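Kitchen wall color next to patterned tile?
Posted in Home & Decorating

Iolanda Lins
Hi all! We just moved to Firville and I am SO excited to finally have a kitchen of my own to mess with. I want one deep color on the long wall, but the wall next to it has patterned tile that stays (I love it). Will a really dark color fight with the tile? The paint store gave me a chip called Plukumeck and I keep carrying it from room to room. Also, do I need primer over old cream paint? I'd love to have it done by September!

Skerkiritz
Oh, go dark! I did mine two years ago and it still makes me happy every morning. Pick up the darkest color in the tile or go for something completely different, but don't land halfway. A deep red beside pale tile with small blue diamonds is one of my favorite combinations ever.
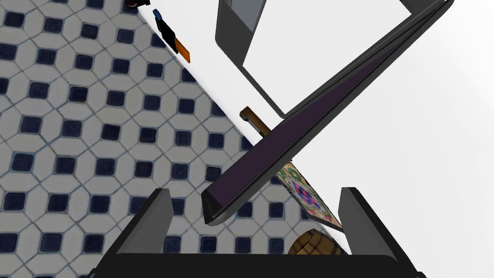
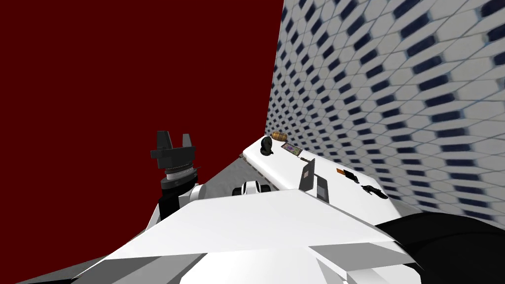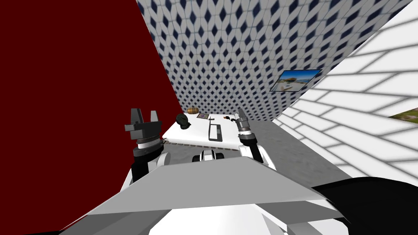 Dark red wall meeting the diamond tile, second and third pictures.

Yes to primer, and ask them to tint it gray. Reds are notorious for needing coat after coat, and I used 3 even with the tinted stuff. Wait overnight between coats. Take the tape off while the last one is still a bit soft, so you get that lovely crisp line at the tile!

Coutinho
I'd skip the primer if the cream is clean and matte, but wash it first, kitchens are greasy. Sand any shiny spots with 100 grit, then something finer. And paint a big test patch, look at it at 8 in the evening with the lights on. Good luck, post it when it's up!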